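I met Tianyou Wan at Nakpan on a gray morning, and before I'd even found a chair he was telling me about tissues. "People think the heavy stuff is hard," he said. "Give me a brick any day! A used tissue never has the same shape twice."

Wan runs the demonstration sessions for Zerkus, the model his group has been training since August. The idea is pretty simple (he made it sound simple, anyway). A person guides the gripper through a chore, the wrist camera records it, and the learner gets one more example to chew on. They shoot for 60 a day. "On a good day we keep 97 percent," he told me. "On a bad one, I don't want to say."

His colleague Guoqing Song picks what goes on the table, and she's the one I really wanted to talk to. Does she plan it all out? She laughed. "I open a drawer! If I plan, everything ends up in neat rows, and then Zerkus learns neat rows."

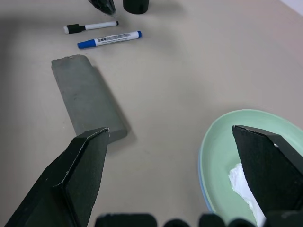
Song's rule for a layout is that easy and awkward things have to share the table. Markers are easy, she says, and she likes using two with different caps, one black and one blue, so the learner can't lean on a single color. The crumpled tissue in the green plate is the awkward one. "You go in too low, you grab the rim," she said. "Too high and you get air." I asked how many tries it took her when she started. "Ten, and I was mad for all of them."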